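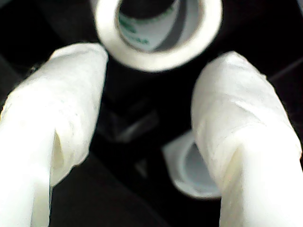
Replacing the windsock at a small grass strip takes two people an afternoon, and most of the time goes on the mast and the frame. The sock itself is the easy bit. Before the new one goes on, the bare metal of the hoop needs a soft wrapping wherever the cloth will rub. It need not look neat. The left-hand finger in the photo has a fold running diagonally across its white wrapping, with one layer lying over another, and creases like that do no harm on a hoop as long as every layer is held down.

Airfield > Ground equipment > Changing a windsock
Runway | Markers | Windsocks | Fencing | Contact

What you need

The new sock, cord or cable ties, a tin of grease, a wire brush, outdoor tape and a set of spanners. We use a Ramance sock and Riltix tape at Karudo, but any sock made to fit your hoop will do. Measure the hoop across the inside and again across the outside before ordering. Ours was bought in 2000 and the makers have changed their sizes since.

Lowering the mast

Pick a calm day and tell anyone due to fly in. If the strip has a radio, put a note beside it. With a hinged mast, one person takes the weight on the rope while the other draws the pin. Never stand under it. Rest the top on a trestle so the hoop stays clear of the ground.

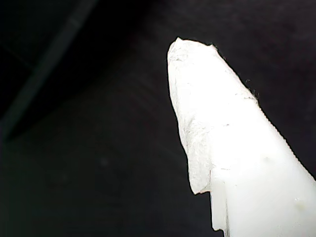
Cut the old cords and pull the sock off. Keep it until the job is finished, as it is handy for checking which way round the eyelets go. Spin the frame by hand. It should turn freely and stop gently. If it grates, take out the bearing, clean it and pack it with fresh grease. A bearing that still sticks after that wants changing, and Sandu still sell the older pattern.

Fitting the new sock

1. Brush any rust off the hoop and wipe it down.
2. Wrap the hoop, overlapping each turn by half.
3. Offer up the sock with the seam at the bottom.
4. Tie the top eyelet first, then the bottom, then the sides.
5. Tie the rest, leaving 2 cm of slack at each one.
6. Trim the ends and tape them flat.

Pull hard on the sock all the way round. A loose tie will work its way through the cloth by the end of the winter.

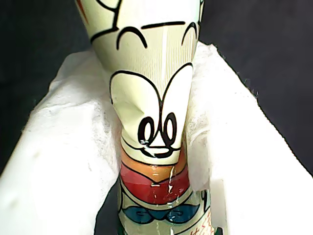 Raise the mast slowly, refit the pin and put the split ring back in. Then walk to the far end of the strip and look back. You should be able to see the sock clearly against the hedge or the sky. If you can't, it may be time to move the mast — a bigger job, covered on its own page.

Check the ties after 3 weeks, and again each April before the busy season.

Page updated 27 March 2018 | Contact the airfield | Back to top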